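Cabinet month

March was doors. I have opened and closed more cabinets in the past few weeks than in the rest of my life put together, and I'm still not tired of it!

Some background for anyone who missed the last post: we're collecting examples for a policy that should learn to open furniture it hasn't met before. You hold a gripper in each hand, you do the job the way you'd want the robot to do it, and the cameras on the grippers record the whole thing. Our first batch was all drawers at the Mestley space, and the drawers went fine. Doors are a different animal. A drawer comes straight at you, but a door swings, so your wrist has to follow the arc while the fingers stay put on the handle. My first day I kept letting go halfway (57 tries, 22 keepers, ouch).

Then I slowed down and it got good. Now I plant my feet a little to the side before I start, pinch the handle low, and let my elbow do the turning. The second hand waits until there's a gap and then takes the edge of the door. When both hands flow together it feels great, a bit like learning to juggle — you stop thinking about it and there it is.

The tall cabinet is my favorite so far. It has two doors with a shelf inside, and a long vertical handle that gives you plenty of places to grab. I try to use all of them. If I always pinch the same spot, the model will think that's the only spot there is.
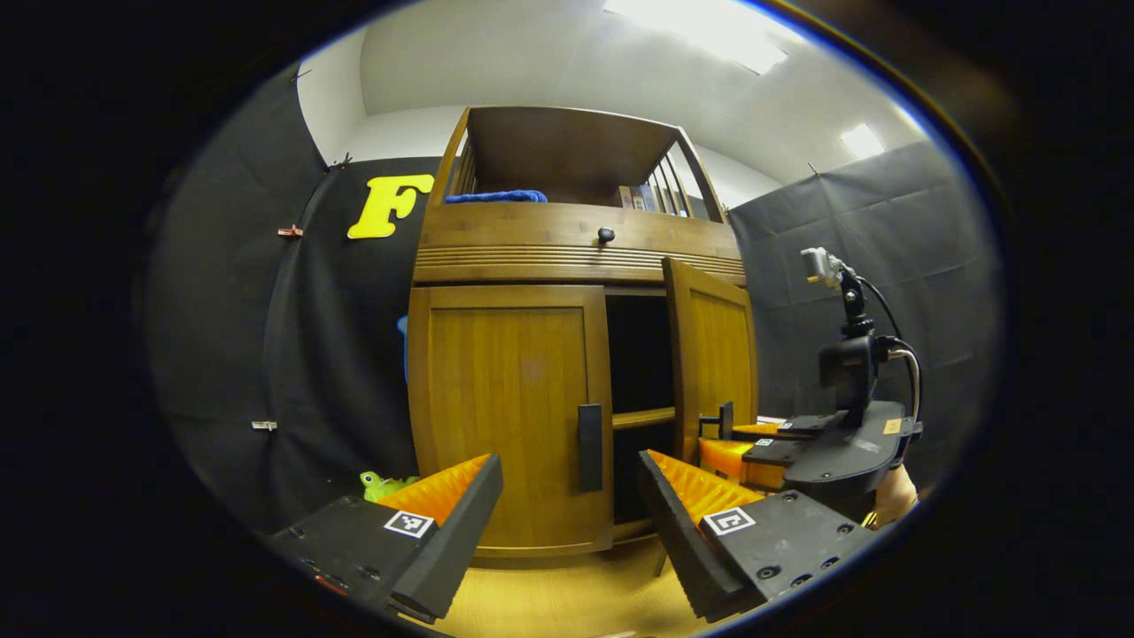 The other thing I've been playing with is the starting position. Castberg, our labeling tool, lets me sort episodes by where the hands begin, and my early ones were all bunched up in almost the same place. So I taped 9 marks on the floor and I rotate through them, five episodes each, then around again. It's slower, but the spread looks so much better already.

Next up is the Pillai sideboard, which has sliding doors and no handles at all. I can't wait. I'll also post the training curves from the Zernley run once it finishes, assuming I remember to save them this time.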